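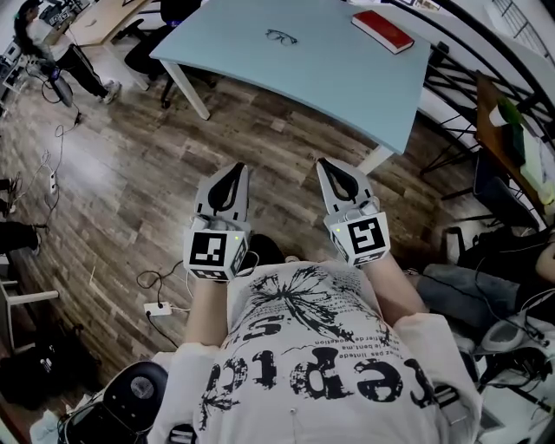

Grolen heavyweight T-shirt: worn and washed since August

I bought two of these, one plain and one printed, after my usual supermarket ones went thin at the shoulders. They come from Grolen, who sell mostly through their own site, and they are described as 200 gsm cotton. That is thicker than a normal T-shirt but you can still wear it on a warm day.

Fit

I took a large. It is loose in the body and the sleeves stop just above my elbow. Hajar Zaki, who sits opposite me at work, ordered her normal size and sent it back for one smaller. If you are between sizes, go down. The length is fine with jeans and does not ride up when you reach for a shelf.

Washing

Mine have gone through at 30 degrees with everything else, inside out, and dried on the line. They lost a little length after the first wash and nothing after that. The neck has stayed flat, where my old Fesari ones had gone wavy within a month. I tumble dried the plain one once by mistake – it came out tighter across the chest and has only partly recovered.

Print

The print on mine was stiff to begin with and has softened. There is no cracking yet. It does stick slightly to the skin on a hot afternoon, and ironing over it is a bad idea, as the label says. White shows everything, so expect to treat the collar and underarms before they go in the wash.

Delivery and returns

Ordered on a Saturday evening, arrived four days later in a paper bag. Hajar's exchange was free but slow, and she had to print her own label.

Worth buying?

For everyday use, yes, if you do not use a dryer. The plain one is the better value of the two. I would like a longer version and a proper size chart in centimetres.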